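# Stusavlow token: questions we keep getting, answered by people who don't sell it

Last edited April 22, 2019

We run a small newsletter about crypto payments. Since the Stusavlow presale opened, most of our mail has been about it. We hold none of it, we have not been paid by Bovden (the company behind it), and we turned down the "media allocation" they offered. Read the white paper yourself before you take our word for anything.

**What is Stusavlow supposed to be?**

A loyalty points system that runs on a blockchain. Shops give you tokens when you buy something, and you spend the tokens at other shops in the network. Bovden says this fixes the "broken" loyalty market. Our grocery store card seems to work fine, but maybe we shop at the wrong places.

**Does it need a blockchain?**

We don't see why. The white paper says Bovden will approve every merchant, set the exchange rate between points and tokens, and keep the right to freeze accounts. If one company controls all of that, a regular database would do the job and cost less to run. We asked them about this by email. The reply talked about "trustless trust" and did not address the question.

**How many shops accept it today?**

The website says 2,000 merchants. The white paper says 2,000 "merchant expressions of interest," and those two things are a long way apart. An expression of interest, according to the footnote on the same page, includes anyone who filled in the sign-up form. You could fill it in too. We did, and we don't own a shop.

**Is the Vosville pilot real?**

There was a pilot in Vosville, yes. It had 24 shops and 300 customers. Bovden calls it a success but hasn't said how many of those customers ever spent a token, which is the one number we would want. The report gives "wallet activations" instead. Opening the app once counts as an activation.

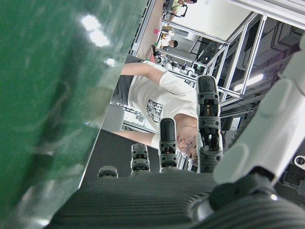

### Money and fees

**Are there really no fees?**

No fees *on earning*. Spending is different. Go to the terms, scroll to the section on redemption, and you will find a "network contribution" taken out of every payment, plus a second charge if you cash out to dollars. The terms also let Bovden change both whenever it likes, with notice posted on its blog.

**I was told the token price can't fall below the presale price. True?**

Whoever told you that should be asked to put it in writing. The white paper makes no such promise. It mentions a "stability reserve," doesn't say how big it is, and doesn't say who holds it. A price floor is only as good as the money behind it.

**What about the Longo audit?**

Longo looked at the code of the token contract. That's worth having, and we read the summary, and it looks like a normal code review. It didn't cover the company's books, the reserve, or the phone app where your password lives. Bovden's ads just say "fully audited." Ask them: fully audited for what?

**Can I get my money back if I change my mind?**

During the presale, no. After that, you'd be selling to someone else on an exchange, and as of this writing no exchange has listed it. "Talks are ongoing" has been on the roadmap page since we first looked.

### Other stuff

**My friend gets a bonus if I sign up. Is it a pyramid scheme?**

We're not lawyers and won't use that term. The referral bonus pays for sign-ups and for what those sign-ups buy, two levels down. Decide how you feel about that, and maybe ask your friend what they're getting.

**Are you against all blockchain payments?**

No. Some of us send money overseas with it and it beats the bank. We're against paying up front for a promise with this many footnotes.

**Will you update this page?**

If Bovden publishes redemption numbers from the pilot or names the reserve holder, we'll add them under the right question. We've asked for both twice.

**Should I buy it?**

We don't give investment advice. If you've read this far and still want in, don't put in rent money, and save a copy of the terms on the day you pay.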